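Hetemis Outdoor Sculpture Records

README for release 2

Contents
Hetemis is a set of catalog records for outdoor sculpture shown in public gardens, parks and the grounds of historic houses. It holds 2231 records, one per work per showing. A glass piece that was shown in two gardens has two records, linked by the same work_id.

The records were typed up from printed exhibition guides, garden maps and wall labels. Reviews and press releases were left out, as they often disagree with the guides on titles and dates.

Files
works.csv: one row per record
venues.csv: garden or park name, region, type of ground
materials.csv: the list of allowed material terms
changes.txt: corrections made after release 1

All files are UTF-8 with comma separators. Empty cells mean the source gave nothing. The word "unknown" is used only where the source itself says so.

Fields in works.csv
work_id: stays the same between releases
title: as printed, including odd capitals
material: up to 5 terms, main material first
height_cm: taken from the guide, never estimated
setting: lawn, water, glasshouse, woodland, courtyard or indoor
lit: yes if the guide mentions evening lighting
venue_id: matches venues.csv

How the records were made
Guides were scanned and read with Teveo, then corrected by hand against the paper copy. Venue names were matched with Wako. Where a garden has changed its name, the name on the guide was kept and the current one added in venues.csv.

Colors are not recorded. Guides describe the same glass as blue, sapphire or violet, and we found no fair way to settle it.

Indoor works
Some garden shows place smaller pieces inside a gallery or orangery. These are included with setting = indoor. The notes column keeps any remarks on window coverings, plinths and daylight, since they affect how glass and polished metal look. 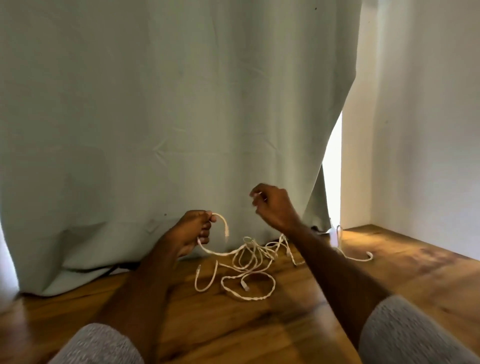

Sage-green curtain over a wooden floor, with daylight coming through the gap.

Known problems
Heights in release 1 were sometimes in inches. All have been converted, but rows with a height over 3000 should be checked before use.
Works made of many parts are counted as one record if the guide gives them one number.
Temporary pieces made of ice, straw or living plants are thinly covered.
The lit field is weak for older guides, which seldom mention opening hours after dark.

Loading
The files open in any spreadsheet program. A ready-made import profile for Holtix is in the extras folder. Set work_id to text on import or the leading zeros will be lost.

Corrections
Send the work_id, the field and a copy of the page that shows the right value. The next release is planned for March.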